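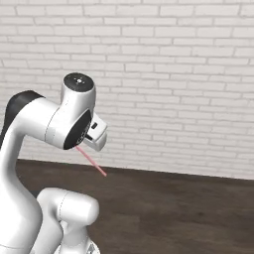 What is a short sale, and how long does one take to close? A short sale is when the owner sells for less than what's owed on the mortgage and the lender agrees to take the smaller amount. Most of the wait is for that agreement, and it can run from a couple of months to most of a year.

I get asked this a lot in January, so I'm putting the long answer in a thread. I'm an agent, I work mostly in Stisham and out toward Ham, and I've been on both sides of these.

First, the owner still owns the house. People mix this up with foreclosure all the time. In a foreclosure the bank is taking the property or already has it. In a short sale you are buying from the person on the deed, and the bank has a say over the price.

That means two approvals. The seller signs your contract first. Then the whole package goes to the lender, and the lender can say yes, say no, or come back with a different number.

The package is mostly the seller's paperwork. Pay stubs, bank statements, tax returns, a hardship letter, the listing agreement, your signed offer, and an estimate of what the lender will net. If one page is missing, the file sits.

Bank statements also go stale. If the review drags on, the lender will ask for newer ones. I've had a seller send the same type of statement four times on one file.

Ask early how many loans are on the house. One loan is simpler. With 2 loans, both lenders have to agree, and the second one usually gets very little. They know it, and they will sometimes hold out for more.

I had one like that on the Flirkilell side of town. Buyer was Gwion Yorath, who's fine with me using his name. First lender approved the price. Second lender wanted another $2,000 over what the first one would allow them. It took nine weeks to settle a gap that size.

Gwion closed in the end. He was renting month to month, which is the only reason he could wait. If your lease ends on a fixed date, think hard before you make an offer on one of these.

Second thing people ask: is it cheaper? Sometimes. The lender will order its own appraisal or a broker price opinion. If your offer is well under that figure, expect a counter. The list price was picked by the seller's agent and the bank may never have seen it.

I've seen homes listed very low to bring in a fast offer, and then the bank counters at market value months later. Ask the listing agent whether the price has been approved. "Approved short sale" in the remarks should mean the lender has already agreed to a number. Ask for the letter anyway.

Repairs. Plan on getting none. The seller has no money for them and the lender won't pay. You can still have an inspection and you should. Put it in the contract so you can walk away if you don't like what you find.

When to inspect is up to you. Carys Lewis, who does most of my buyers' inspections, would like people to do it right after the seller signs. Some buyers would prefer not to spend the fee until the bank says yes. Both are reasonable. Read your contract for when the clock starts.

If the place has been vacant, check that the utilities can be turned on for the inspection. Find out who pays for that. It was a problem on a house in Ham last winter and we lost two weeks over a water account.

Check for other liens too. Unpaid HOA dues, property taxes, a contractor's lien, a judgment. On one file the title search turned up $1,283 in back dues and the lender refused to cover it. The buyer paid it at closing. It was still a good price for him, but he should have heard about it sooner.

Your own loan. Rate locks expire and short sales run late. Talk to your loan officer before you lock. Deirdre Mac Mathúna handles a lot of my buyers' loans and she has them wait for the written approval from the seller's lender first. Your lender may see it another way, so ask.

Once the approval letter comes, things speed up. The letter has an expiration date, often 30 days out or so. You can wait five months and then have to close in four weeks. Keep your documents current the whole time.

Read the letter when it comes. Check the price, the buyer names, the closing date, and any limit on closing cost help. If a name is spelled wrong, get it fixed that day.

For sellers, one point. Ask whether the lender is giving up the right to collect the rest of the debt. It should be in writing in the letter. There can be a tax side to forgiven debt as well. Talk to a lawyer and a tax person. I'm neither.

Someone asked about deposits. Usually the earnest money goes in when the seller signs, but some contracts let you hold it until bank approval. Look at that line before you sign.

Reply from Chin-lung Mok asking if you can keep looking at other houses while you wait. You can look. Whether you can get out depends on your contract. Most of the ones I write let the buyer cancel any time before lender approval. Don't assume yours does.

Trefor Ruddock asked about the two on the Ziltisden road. One is a short sale, no approval yet. The other is bank owned, so none of this thread applies to it. Message me and I'll send you both listings.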